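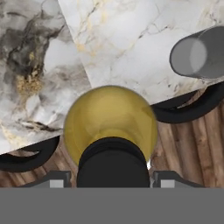

No. 86

Notebook > Simulation > Planner Notes

Last updated 3/15/22

The planner revision described in my previous entry has now been merged into the Ferkska branch, and I wish to record what changed and what remains open.

The principal change concerns surface textures. Until September, the simulated tables used a single flat color, and the segmentation module performed well on them. Heavily veined marble proved a more demanding test. Where dark veining passes behind a glossy sphere, the module tended to assign part of the stone to the object, and the grasp width was then set too large. The gold and mustard patches were the worst offenders with the yellow sphere, as their hues lie close together.

Sneha Uniyal proposed that the mask be checked against depth before any grasp is ranked. This check is now mandatory. Of 1,046 simulated trials, 155 were rejected at that stage and returned to perception for a second estimate. The planner formerly accepted such masks without comment.

Two matters are unresolved. Reflections on polished objects still shift the estimated center, and the gray cylinder is sometimes given an approach direction along its axis when a side approach would be shorter. Damian Jakubowski has opened a ticket for the latter in Magbanua, our scheduling tool.

The configuration files have been renamed; users of the older names should update their launch scripts.

Comments

Wenche Åberg: Does the depth check run before or after the collision pass?

Leopold Kaufmann: Before. The order is fixed in the launch file.

Bronisława Czarnecka: We observed the same error on granite textures at Vilby. I shall send the logs.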